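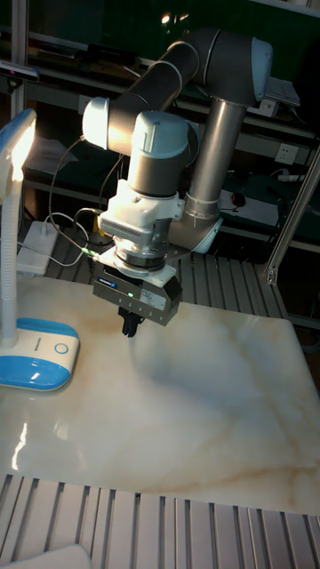

Marble is the one thing Dalia Rebane would never put under a working lamp again, and she told me so before I had my coat off. She has had a polished top for 8 years and says she has spent most of them squinting at it.

I had gone to see her because I am trying to work out why everybody suddenly wants a stone table. It used to be a thing you found in a hotel lobby. Now it is sold as a desk, a workbench, a place to do the bills. The catalogue from Mansilla calls its cream slab "a calm surface for busy hands" and asks £1,552 for it, legs extra. I have read that line several times and I still can't say what a calm surface is.

The case for polished stone is easy enough to make. It's flat, it looks expensive and it wipes down in seconds. A cream ground with a bit of tan veining goes with nearly any wall. Vija Jaunzems, who sells slabs at Batstead, ran her palm over one for me and said people fall for the feel of it. I don't doubt her. People fall for the feel of new car seats as well.

Then you switch a lamp on. A glossy top throws the light back at you in a hard white streak, and a bendy-necked desk lamp, the sort everyone owns, puts that streak more or less where you want to look. You can move the lamp. You then find that the streak has moved with it, and that the base of the lamp is sitting where your elbow used to go. Rebane tried a dimmer bulb, then a paper shade, and now works on a felt mat that covers most of the marble she paid for.

The veining is the other trouble, at least for small work. Drop a beige button or a bit of pale thread on a beige vein and you can be hunting for it with your fingertips. Jaunzems thought I was fussing. Buy darker buttons, she said. 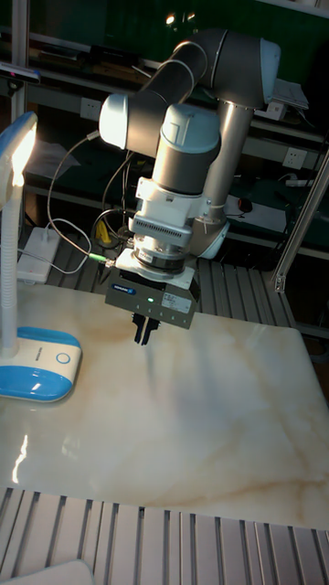 Cables are what the brochures leave out altogether. A lamp needs a socket, the socket usually means a power strip, and the strip ends up lying at the back corner because you can't easily screw anything to stone. On an old wooden bench you would tack the leads along the underside and forget them. Drindus sells a stick-on tray for the purpose at £20. Mine let go after 2 months, in the small hours, with a noise I took for a burglar.

A honed finish would cure the glare, or a good part of it. Jaunzems keeps one at the far end of the yard, and it's a handsome thing, matt and slightly chalky to the touch. She sells very few. Customers walk past it to get to the shiny ones — I watched a couple do exactly that while we were talking.

I asked Rebane whether she would swap hers. She said it had taken four men to get it up the stairs, and went to put the kettle on.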